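Ticket 311: Mevwood booking page drops the last upload

Status: open

Hi team, me again! I run the listings for our little rental flats and the Grolby plug-in has stopped saving whichever photo I add last. Everything before it goes up fine, then the final one spins and vanishes. Cleared the cache, swapped browsers, made a cuppa, same result.

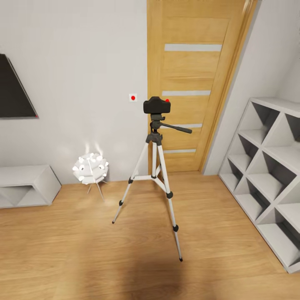 Grolby support replied that error 125 usually means the login has expired partway through, and asked me to sign out everywhere and try again.

Did that at lunch (all my devices, even the old tablet) and got a bit further.

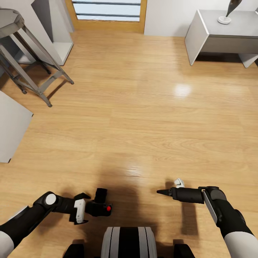
The spinner now stops at 28 per cent and the page goes grey, but the colour comes back if I refresh. Aditero hosts our site, so I've asked them for the server log too. 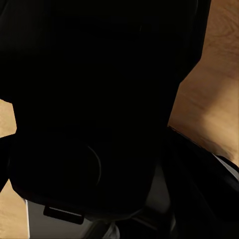

Should I reinstall the plug-in while I wait? Leave it for now, a reinstall would wipe the log we need.

Righto, leaving it alone until the log comes through.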